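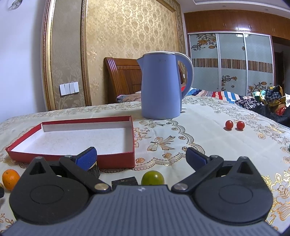 How much instruction does a person need before a rented hand-held gripper kit gives usable recordings? In our trial, the printed guide and one practice session were enough for most households.

## 4. Field Use of the Rental Kit

We reviewed the Kuvero kit as it is offered by the Plincombe rental service. The service sends a hand-held gripper with a camera, a charger, spare finger pads and a short guide to a private address, and takes the kit back at the end of the rental period. Recordings are uploaded by the user and checked by Plincombe before they are passed on to the customer who ordered them. We acted as the customer. The order covered 6 households, and each one kept a kit for 5 weeks, starting in November.

### 4.1 Setting and objects

The guide asks users to work with things they already have and to choose any stable surface. Tables and kitchen counters were the most common choice, but beds were also used. Figure 1 gives the camera's view of a session on a bed. The fingers are open, and the objects on the patterned cloth include a tangerine, two cherry tomatoes, an open red box and a light blue electric kettle. The two blue pads stay in view together with the objects between and beyond them, and the later labeling step depends on this.

*Figure 1. View from the gripper camera during a household session, fingers open.*

Soft surfaces caused more trouble than we had expected. When a user pressed down on a mattress to get under a small object, the object tended to move with the cloth. Several users changed to a side approach without being told to. The guide does not mention this, and we think one added paragraph would help.

### 4.2 Recordings received

We received 644 recordings. Plincombe's own check rejected 80 of them before delivery was counted, mostly for one of two faults: the pads were hidden behind the object during the whole grasp, or the user started before the tracking was ready. The second fault is partly a design matter. The ready signal is a small light on the back of the housing, and a user who is looking at the fingers will easily miss it. The Kinoshita kit, which we used in an earlier study, gives a short tone instead, and late starts were rare there.

### 4.3 Handling and wear

Users described the gripper as easy to hold but wide. The housing gets in the way inside drawers and narrow shelves, and shelf tasks were often skipped for this reason. Finger pads were replaced in two households. The pivot screws needed tightening once, with the tool supplied. Camera mounts did not shift in any of the returned kits.

Files were converted with the Pleralska toolset. Conversion failed when a recording had been paused and resumed, so we split those files by hand at the pause. Processing of the split files is described in Section 5.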